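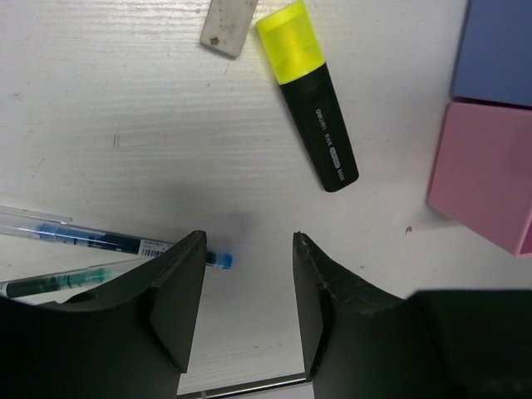 From: list member, Okville shop
To: skeleo-builders
Subject: Re: [skeleo-builders] Fingertips slipping on thin round parts

On the builders list, another member wrote:

> Has anyone got the stock Skeleo fingers to hold a pen reliably? Mine
> close fine on blocks and boxes. On anything thin and round the part
> either rolls out toward the palm or turns in the grip as soon as the
> wrist moves. I have raised the current limit twice and it made no
> difference except that the finger motor now gets too warm to touch.
>
> Second question. My wrist camera sees mostly fingers. Is there a
> mount that moves it back, or do people live with it?
>
> Third, does anybody run two arms off one supply? Mine browns out
> when both lift at once. I get a bus error and one arm drops.

Taking these in order, with the caveat that our pair was put together in a shared shop and has been apart several times.

1. Grip

Put the current limit back where it was. The stock finger closes on an arc, so the two tips are parallel at only one opening. We have ours set up so that happens at 13 mm. Below that the tips toe in and touch at the front first, and a thin cylinder gets squeezed backward toward the palm. More current squeezes it backward harder.

There are two fixes. One is to re-index the finger horn by one spline tooth, which moves the parallel point down but costs some opening at the wide end. The other is to leave the horn alone and grip thin parts with the very front of the tips. We did the second. It needs a better wrist height than the default calibration gives, so redo the table plane first. Jog down until a sheet of paper just drags under one tip, record, and repeat at the four corners of the reachable area. The fit should come out flat. If one corner is off by more than the paper, look for a loose base screw before you look at the software.

Turning in the grip is a separate problem and is mostly surface. Wipe the tips with alcohol before a session. Dust matters more than I expected. Hard glossy barrels are still the worst case for us.

Below are my notes from the long run, pasted unedited apart from spelling.

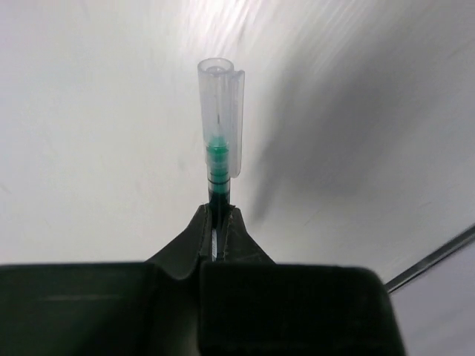

Okville, February

Cycle: pick from table, rotate wrist to vertical, hold, rotate back, place. Parts used: gel pens, a highlighter, a capped syringe. Same speed for all. Wrist turn limited to 30 degrees per second after the first few tries at full speed threw a pen into the wall.

211 cycles in total. Failures fall into two kinds. Most are bad picks: the tip lands on one side of the barrel and pushes it away. Few are drops during the turn. All of the drops came before the tips were cleaned.

Syringe is easier to hold than the pens but harder to place. If it is gripped at the lower barrel with the cap up, the weight above the tips is enough to lean it when the wrist stops. Added a pause before opening. Lean on placing is smaller, still there.

The highlighter rolls until its clip stops it. Pick position has to be taken after it has settled. Reading the position early accounts for several of the bad picks.

End of notes. I did not log tip temperature, so I can't compare with your warm motor. With the limit at default ours stays comfortable to hold a finger on through a full session.

2. Wrist camera

We live with it. The Fomalden bracket moves the camera back and up, and it does show more table, but it also hits the forearm link near the end of wrist travel. I took it off again. If you fit one, set a soft joint limit before you power up. A fixed camera looking at the work area does more for you, and the wrist view can then be left to do the last part of the approach, where seeing the tips is useful anyway. Check exposure on both. A white table will push auto exposure down and dark fingers lose all their detail, so lock it with the gripper in view.

3. Two arms, one supply

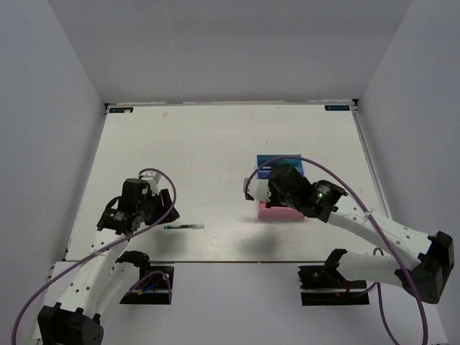
The drop you describe is almost certainly voltage at the far end of the chain. Measure at the last actuator with both arms lifting, not at the supply. We had a healthy number at the terminals and a bad one at the gripper.

What cured it here was feeding each arm from its own pair of wires back to the supply terminals, with the data line still shared. We also put a 2000 microfarad capacitor at each base. Observe polarity, and fit it on the arm side of the switch. The capacitor alone did not fix it. The separate feeds might have been enough by themselves, but I changed both in one evening and can't say.

While you are in there, leave more slack in the cable over the wrist than looks right. Ours was dressed tightly along the links at first and pulled a connector halfway out at full reach. The fault came and went with arm position and cost me two evenings. Now it runs in a loose loop, tied at the links only.

Connectors came from Bhat. The crimped ones are fine. Avoid the screw type for the base, they work loose.

The table-plane script is in the usual place in the Skeleo tree, under tools. It assumes the left arm is ID one. If yours are numbered the other way around, swap them in the config and leave the script alone, or the two halves of the table come out mirrored.

If you re-index the horn, please post the opening you end up with at both ends of travel. I would like the numbers before I take ours apart.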